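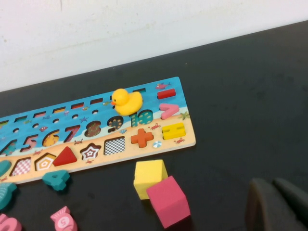
Drineck, May

So my hands have been a mess since the winter and I finally went and had patch testing done. A few of you asked me to write it up (hi, Blažena!) so I'm writing it up, with my back still itching in two places I can't reach.

If you've been reading a while you know I get eczema. It used to be the insides of my elbows, every single summer, and then I turned 30 and it packed up and moved to my fingers. Mostly the right hand, mostly between the knuckles, with those tiny deep blisters that look like nothing and itch like crazy. I tried the greasy ointment, the greasier ointment, cotton gloves at night (you wake up and one is always at the bottom of the bed), and a tub of Luker that a neighbor swore by. The Luker felt great for a week! Then it stung.

My regular doctor sent me to Dr. Chien at the skin clinic, which is on the top floor of a building from 1941 with an elevator that fits two people and a coat. She looked at my hands for a good while, asked what I do all day, asked what I wash with, asked what I wash the dishes with, and then said she'd like to check whether something was setting it off from outside.

I had this mixed up with the prick test, the one on your arm where you get a result in minutes. Patch testing is slower. They tape rows of little chambers to your back, each with a dab of something in it: metals, fragrances, preservatives, rubber stuff, the glue they use in shoes. I had 54 of them. The tape stays on for two days, then it comes off and they look, and then you go back later in the week and they look again, and some things only show up on that second look.

You can't get your back wet that whole time. No shower, no gym, no sweating if you can help it, and it was the warmest week we've had all spring. I washed my hair upside down over the tub and got water in my ears. I also slept in an old T-shirt because the ink they mark your back with gets on everything, and I mean everything. My good pillowcase is purple now.

The itching wasn't too bad the first day. The second night one spot down on the left started up and I lay there trying to guess which one it was. I was betting on nickel. Everybody I know seems to have nickel.

It was not nickel! I reacted to a preservative and to a fragrance mix, and the preservative is in my dish soap, my hand soap and the wet wipes I keep in the car. Vilém Hrnčiar, who I used to share an office with, had the same one come up years ago and he sent me his list of other names it goes by on labels, so I've been standing in the store aisle squinting at bottles. My cart takes forever now. I bought a 500 ml bottle of the plainest wash on the shelf and it smells of nothing at all, and I sort of miss the lemon.

Dr. Chien gave me a steroid ointment for the bad patches and told me it can take weeks of avoiding the stuff before my skin calms down, so don't ask me yet. I go back at the end of the summer. In the meantime, if anyone has found dishwashing gloves that don't make your hands sweat, please leave a comment, I've gone through three pairs and hated them all.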